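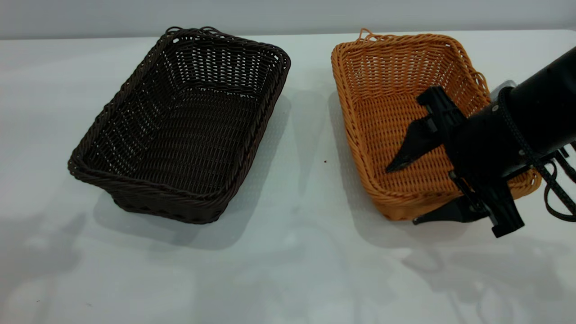

かごは「入れる」より「重ねる」で選ぶ 雑貨店オーンデールの店主に聞きました

2月
文:くらしの棚 編集室

お店に着いたのは午前10時ちょっと前で、まだ開店準備の真っ最中でした。すみません早すぎましたね、と言ったら「いいのいいの、手を動かしながらのほうがしゃべれるから」と、そのままカウンターの裏に通してもらいました。寒い朝だったので、出してもらったほうじ茶がもう、ほんとうにおいしくて!

オーンデール(Orndale)は駅から坂をのぼった途中にある、台所道具とかごの小さなお店です。私は前から買い物には来ていたのですが、店主さんとちゃんと話すのは初めて。目当てはかごの話です。というのも、わが家のかごがいつのまにか増えて、押し入れの下の段がかごを入れるための場所になってしまっているのです(本末転倒)。

「みんなそうですよ。かごって、買うときは中に何を入れるかしか考えないでしょう。空っぽのときのことは考えない」

うっ、と声が出ました。そのとおりです。

店主さんによれば、家にあるかごは使っている時間と同じくらい、空のまま置かれている時間が長いのだそうです。来客用のパンかごなんてまさにそれで、出番は月に何度もないのに、毎日どこかで場所を取っている。だから最初に見るのは、重ねたときにどこまで沈むか。

「口のほうが広がっている形だと、すっと入ってくれるんです。側面がまっすぐ立ってるのは、かわいいんだけど、同じ大きさだと上にのっかるだけ。背がそのまま二倍になっちゃう」

そう言いながら、店主さんは棚から角形のかごを2つ出してくれました。濃いこげ茶と、はちみつみたいなオレンジがかった茶色。形はそっくりです。色違いで揃えるのはこのお店では定番の買い方らしく、聞けば店主さんの家でも同じ組み合わせを5年使っているとのこと。

「家ではね、濃いほうがみかんと玉ねぎ。明るいほうはパンとか、お客さんに出すお菓子とか。別に決めたわけじゃなくて、土っぽいものは濃いほうに入れたくなるの。気分で」

わかります、と私もついうなずいてしまいました。うちは濃い色の入れ物に何でも放り込んで、底のほうに何があるのかわからなくなるんですよね。冬場の黒いかごの底から、しわしわのしょうがが出てきたことがあります。そう白状したら、店主さんは大笑いでした。

「濃い色は影になるからねえ。細かいものは明るいほうに入れたらいいですよ。飴とか、輪ゴムとか、ティーバッグとか」

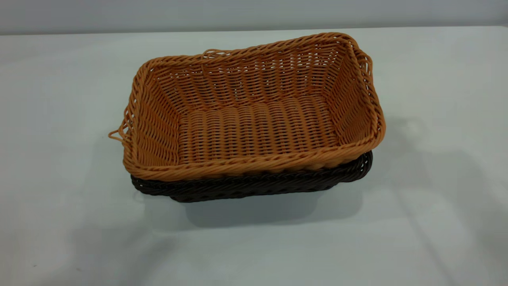

で、重ね方の話です。私はずっと、空のかごは濃いのも薄いのもかまわず適当に突っ込んでいたのですが、店主さんには順番があります。下が濃い色、上が明るい色。

「上に来るかごは、重ねてても使えるでしょう。だから、ふだんよく使うほうを上にしておく。お客さんが来たら持ち上げて、下のも出す。終わったら拭いて戻す。それだけ」

つまり、しまうのとは違うんですね。重ねたままテーブルの隅に置いて、上のかごだけは働かせておく。押し入れの下の段で寝かせている私とは、発想がまるきり違いました。

もうひとつ、なるほどと思ったのが持ち手のことです。両端に輪っかの持ち手がついたかごは、重ねるときにちょっとひっかかる気がして、私は避けていたのですが。

「ひっかかるくらいでいいの。上のかごの持ち手が外に出てたら、そこをつまめば抜けるんだから。持ち手がないと、ぴったりはまったときに縁を引っぱることになって、そこから傷むのよ」

縁の編み込みは、かごでいちばん手がかかるところなのだそうです。編み終わりを始末しながらぐるっと一周させるので、ここがしっかりしていると全体がゆがみにくい。買うときは縁を親指でなぞってみて、ちくっとするところがないか確かめてください、とのことでした。早速お店のかごを片っぱしからなでまわす私。ちょっと怪しい客です。

ここで気になっていたことを聞いてみました。こういう籐風のかご、本物の籐と樹脂のと、どっちがいいんでしょう?

「うーん、使う場所かな。水がはねるところ、流しの横とか洗面所なら樹脂が楽ですよ。洗えるし。居間に置いて、手ざわりを楽しみたいなら天然のもの。どっちが上ってことはないです。私は両方持ってるし」

値段も違います。店先のワゴンに積んであった樹脂の小ぶりなかごは、ひとつ816円。この半端な数字が前から気になっていたので由来を聞いたら、「計算したらそうなったのよ。丸めるの忘れて、そのまま」。えっ、それだけですか。もっと深い話があると思っていました……。

お手入れの話も書いておきます。樹脂のかごは編み目にパンくずがたまるので、まず裏返して底をぽんぽん叩く。それから乾いた歯ブラシで編み目に沿って掃く。べたつくときだけ、ぬるま湯に台所洗剤を少し。天然の籐は水に浸けっぱなしにしないで、固く絞った布で拭いて陰干し。それから、どちらも重ねるのはちゃんと乾いてからにすること!

「湿ったまま重ねて戸棚に入れるのがいちばんよくないの。天然のだとかびるから。私も若いころ、それでひとつだめにしました。気に入ってたのに」

そのかごは、以前よく通っていたドラークリー(Drarkley)という問屋さんで最初に仕入れたもので、売らずに自分で使っていたのだそう。今も写真だけは取ってあると言っていました。問屋さんはもうやめてしまって、今は別のところからまとめて入れているとのことです。

途中、常連さんらしき方が開店前なのにふつうに入ってきて、ざるを買って帰っていきました。店主さんもふつうにレジを打っていました。いいお店です。

最後に、これからかごを揃えたいという人は何から買えばいいか聞きました。

「同じ形を2つ。まずそれで暮らしてみて、足りなかったらまた来ればいいの。違う形をひとつずつ買うと、重ならないから増えた気がしちゃうのよね。丸いのと四角いのと楕円のと、って」

うちの押し入れを見てきたんですか、と言いたくなるような答えでした。丸と四角と楕円、全部あります。ついでに蓋だけ行方不明のもあります。

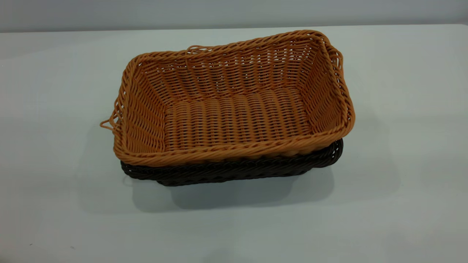

同じような形の色違いを重ねて。上は明るい茶、下はこげ茶。

帰ってから、さっそく押し入れの下の段を全部出してみました。重なるもの同士を組んでいったら、ちゃんと組になったのはひと組だけ。残りは玄関のスリッパ入れにしたり、妹に引き取ってもらったりして、ようやく床が見えてきたところです。楕円のかごだけはどうしても行き先が決まらず、いまのところ洗濯ばさみが入っています。

オーンデールでは、3月に入ったら春のかごが届くそうです。大きめの取っ手つきも入ると聞いてしまったので、また行くと思います。押し入れのことは、そのときまた考えます。

シェア 41 コメント 6

お問い合わせ:くらしの棚 編集室
© くらしの棚 無断転載はご遠慮ください
ページの先頭へ戻る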